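The Grumatska round

By July the club had stopped calling it the arm and started calling it Reuter, after the name printed on the box the power supply came in. It lived at the end of the long bench in the Gasesstead library annexe, between the radiator and the window that wouldn't shut.

I was in charge of fruit. It was the job they gave to whoever joined last. The Grumatska rules said every team had to practise on soft objects, peeled or unpeeled, and I had found a toy banana at the op shop with its skin half down. It cost less than the bus fare home.

We had 20 tries at a time, then someone else took the controls. My trouble was always the same. I would line up on the fat end and lose my nerve about a hand's width out, and the arm would hang there while the older kids looked at the ceiling.

"Go for the bottom," said the girl who did the wiring. "The flaps get in your way if you come from the top."

"The bottom's thin."

"Thin is good. You've got two fingers. Use them."

I went back to the start position and tried to see it the way the wrist camera saw it, which was gripper along the bottom and banana above it. 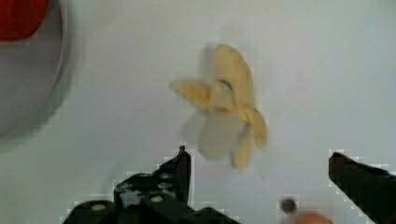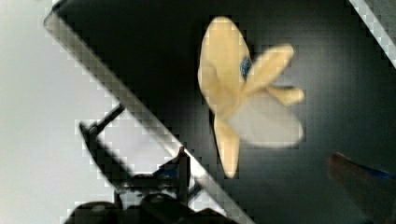

The toy banana from the wrist camera, on the white surface first and on the black one second.

The boy who kept the log read out the number without looking up. We had saved 3,165 tries by then, most of them from before I joined, and a program called Tadix was supposed to learn from the lot. It learned from the bad ones too if you forgot to mark them. I had forgotten to mark 7 of mine in my first week, and for a while Reuter had a habit of stopping short and waiting. It was strange to watch. I knew that pause. It was the one I did.

I hadn't told anyone. The log had my initials in it, so I suppose they could have looked.

"Ready?" said the boy.

I brought the arm down slowly. The fingers went either side and I kept my eyes on the gap between them. When it got to the place where I usually stopped, I counted under my breath and kept my thumb where it was. The motors made their small grinding noise. I closed the gripper.

The banana came up. It tilted over and one of the flaps swung about, but it came up, and I held it there until my hand started to cramp.

"Mark it," said the girl.

I marked it. Then I put the banana down, badly, and did another one. I missed that time, and marked that as well, as a miss. The third I got. Rain had started coming in at the window and somebody shoved a jumper along the sill.

At half past four the librarian put her head in and told us we had until she'd finished her tea. The others began winding up leads. I stayed on the stool and scrolled back through the log to my first week, to the tries with nothing written beside them.

"What are you after?" said the girl.

"Some old ones of mine. They should've been marked."

She leaned over and looked at the initials, then pulled up the other stool and moved the keyboard so we could both reach it.

"Read them out," she said. "I'll type."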